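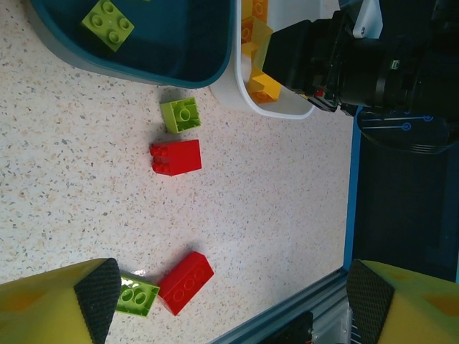

About Us

Osberg Policy Desk began in a spare room above a bakery, with one long table, a kettle that took forever, and a shared feeling that European affairs were being written up for people who already understood them. We wanted to write for everybody else: the shop owner who ships cheese across a border and wonders what the new customs form means, the student trying to work out who votes on what, the retired teacher who simply likes to keep up.

We still do that today, from a slightly bigger room (the kettle is new, thank goodness). Our morning letter goes out to 2,000 readers before breakfast, and it covers trade talks, summit meetings, budget rows and the slow committee work that so often decides things months before the headlines arrive. We read the long documents so that you can read the short version, and we always link to the long one in case you'd like to check up on us. Plenty of you do, and we love getting your emails about it!
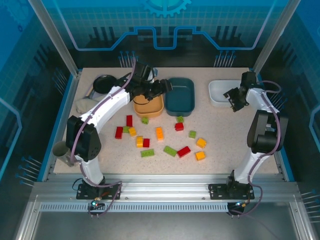 Two robot arms at work over a table of toy building blocks.

What we publish

Besides the morning letter there is the Traren Guide, our plain-language handbook to how laws get made, which we update every January and which now has 1,502 entries, from "abstention" to "working party." There is also Nurmi, a monthly long read on one country and one question, usually picked after a good deal of friendly arguing over lunch.

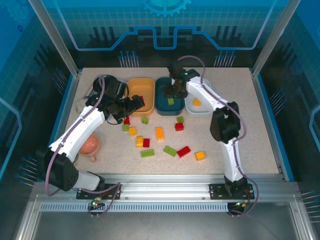
How we're paid for

Reader subscriptions cover most of our costs, and roughly 30 small businesses take the group plan for their staff. We don't accept money from parties, governments or campaign groups, and we never have. Wavport, our searchable archive of past letters, is free to schools and public libraries, and you can sign up for it with a short form that takes 5 minutes.

Come and say hello

We hold an open afternoon every spring, with coffee, too many pastries from downstairs at the old place, and a chance to tell us what we're getting wrong or what you'd like to see more of. Write to the desk any time and one of us will answer, most likely at greater length than you expected.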